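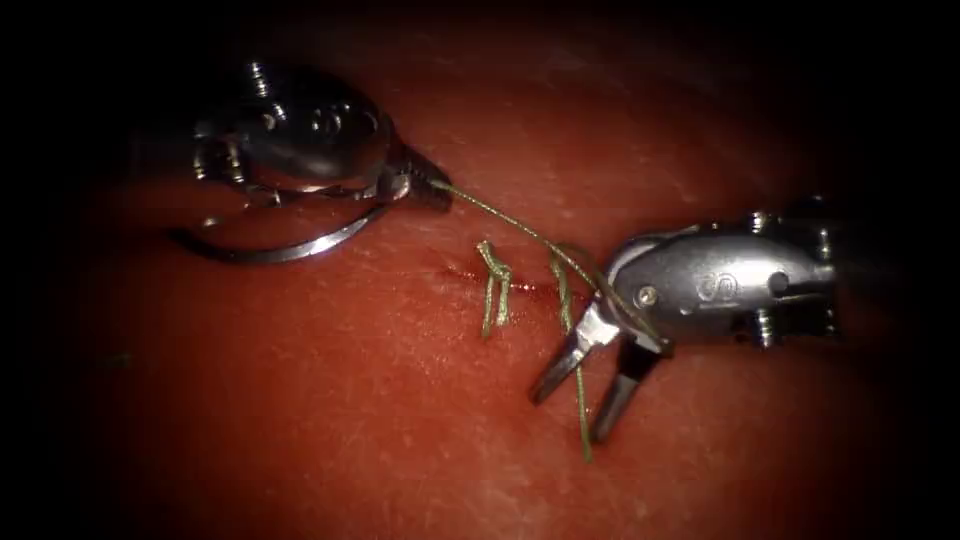
Stetamik Suturing Course Kit: Review After One Term

The Stetamik kit is a set of consumables and printed exercises for teaching suturing on a two-arm surgical robot. It does not include a robot, and it does not include tissue. It is sold to teaching labs and student groups that already have both and want a fixed sequence of tasks with a way to score them.

The Tevis student robotics club bought one kit at the start of the term for $344, shipping included. Seven members worked through it in pairs, with one odd person rotating into the scorer's seat. All of them had done peg transfer on the same arms. None had tied a knot with them. The aim was to have two pairs ready for the Marchetti student round in Pomstead, where suturing is one of the judged tasks.

Contents

The box holds needles with green suture attached, spare suture on a card, a task book, a pad of score sheets, a steel ruler and a license key for the logging program. The task book is spiral bound and stays open on a bench, a small thing that helped every session. Needles are curved and come in one size only. A second size would be useful for the later tasks, where the bite is meant to be shallower.

The suture is the best part of the kit. It is easy to follow against red tissue under a bright central light, including when it runs behind an instrument. We had been using a dark thread before this, and it disappeared as soon as it left the lit area. The green also goes dim toward the edges of the view, but it stays readable for longer.

It does have some memory. Thread fresh off the card keeps its bends, and short tails fray when they are gripped more than once near the end. Drawing each length slowly between two graspers before the first pass takes out most of the kinks. The task book leaves this step out and should have it on page one.

The tasks

There are four units. The first covers needle pickup and handoff. The second is a single pass through one edge of an incision, then through both. The third is the instrument tie. The fourth is a running suture with a knot at each end.

Unit one is well paced. The instructions give the grip position on the needle, the wrist angle at entry and the point at which the second instrument should take over. The drawings are line art with arrows, taken from the operator's view, so left on the page is left at the console. Other course material we have tried gets this wrong and shows the bench view.

Unit two is where the members slowed down. The book asks for entry at a right angle to the surface and a rotation that follows the needle's curve. On flat tissue this is simple enough. On tissue that bulges toward the camera, the correct angle changes across the width of the work area, and the book does not mention it. Our first workaround was to mount the tissue flatter. Our second, which worked better, was to leave the curve alone and have the scorer call the angle out loud for the first few passes.

Thread management gets half a page in unit two and deserves a full unit. Most lost time in our logs came after the needle was through: pulling too much, letting the tail slide back to the wound, or picking up the wrong strand. A drill with no needle at all, only moving a loose strand from one grasper to the other and laying it where it is wanted, would have been worth having. We wrote our own and ran it as a ten-minute warmup.

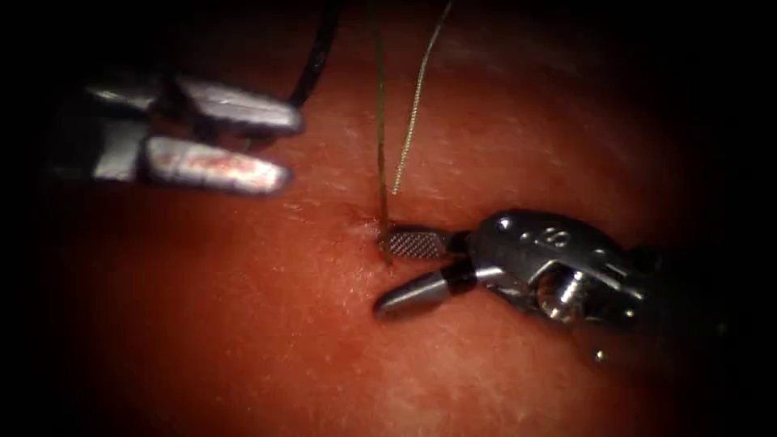

Nkechi Iyamu disagrees on that point and thinks the warmup should come after the first passes. In her view, members who have already lost a tail once understand what the drill is for, and those who have not will treat it as a game. She ran it that way with her pair and their times in unit three were no worse than anyone else's. Her other note is that the book should say which hand does the pulling, and stick to it through all the units.

Both orders are workable. The drill can be added in either place without changing the score sheets.

Unit three, the instrument tie, is the strongest section. Each throw is broken into a start position, a wrap, a grab and a pull, with a drawing for each. The wrap is described as a motion of the free instrument around a still one, and the book is strict about which of the two stays still. Members who followed this wording learned the tie in one evening. Those who moved both instruments at once took until the next Wednesday.

Force is the weak spot. Our arms give the operator no sense of tension, so the only cues are visual: the thread goes straight, the tissue starts to lift, the edges of the incision close. The book says to "pull until snug" and goes no further. New operators either stopped early and left a loose loop or kept going and tore the edge. A few drawings of correct and excessive tension would fix this.

Unit four is short and assumes everything before it has gone well. We treated it as a test and did not try to teach from it.

Scoring and the logging program

The score sheets have one row per attempt, with columns for time, entry error, exit error, dropped needle and knot security. Errors are measured with the ruler after the attempt. This is slow but consistent. Two scorers measuring the same stitch gave matching numbers often enough that we stopped double scoring after the second week.

The logging program is less good. It stores the same fields as the paper sheet and draws a chart for each operator. It is limited to 500 entries per license, and old entries cannot be exported in bulk, only printed. A club running the full course every term will reach the limit. We entered the data for the first half of the term, then went back to paper and a spreadsheet that Oi-ling Chiang set up. The spreadsheet does everything the program does except the chart colors. 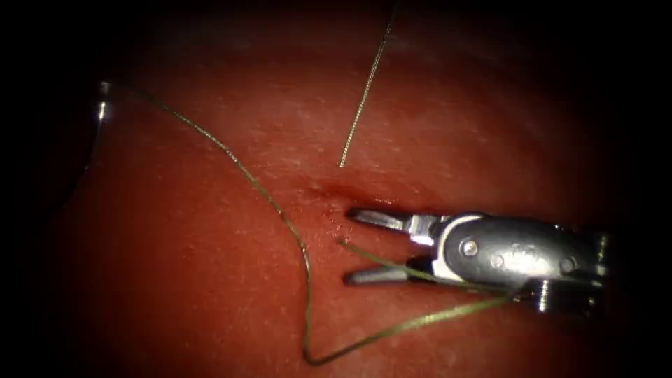 Knot security is scored on a three-point scale, and the middle score is badly defined. "Holds with minor slip" was read one way by some scorers and another way by the rest. We rewrote it as a slip of no more than the width of the ruler's smallest mark under a light pull. Disputes stopped after that. The manufacturer could adopt any clear rule here; the sheet only needs to have one.

Time is scored from first needle contact to last cut. There is no penalty for excess motion, so a fast, untidy operator can outscore a careful one. For competition use this matters. The Marchetti judges look at handling as well as time, and a pair trained only to the Stetamik sheet would arrive with some bad habits, mainly in how far the open jaws travel between grabs. We added a column for it.

Consumables and running cost

The needles lasted longer than the thread. Points dull slowly in soft tissue, and most were retired for being bent by a poor grip. The spare suture was gone before the end of unit three, and the refill pack took longer to arrive than the order page stated. Groups planning a full term should order a refill with the kit.

Tissue is the larger cost in practice and has to be sourced separately. The book's advice on this is one paragraph, which covers thickness and says nothing on storage or on keeping the surface moist during a long session.

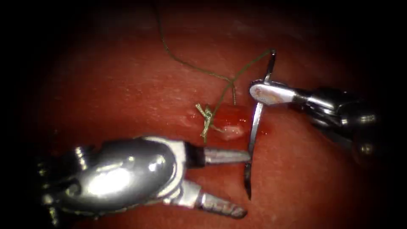 Can the kit be used with a single-arm setup?

Only unit one, and only the pickup half of it. Every task after that depends on passing the needle or thread from one instrument to the other.

Does a club need an instructor to run it?

It helps in unit three. Units one and two can be run from the book by a member who has read ahead and is willing to sit out and score.

Verdict

The Stetamik kit is worth the price for the task book and the suture. The drawings are correct, the knot unit teaches well and the paper scoring is usable with two changes. The logging program should not influence the purchase. Groups preparing for a judged event will need to add their own thread handling drill and some measure of excess motion.

We have ordered the refill pack – thread only – and will run units one through three again in January with the new members.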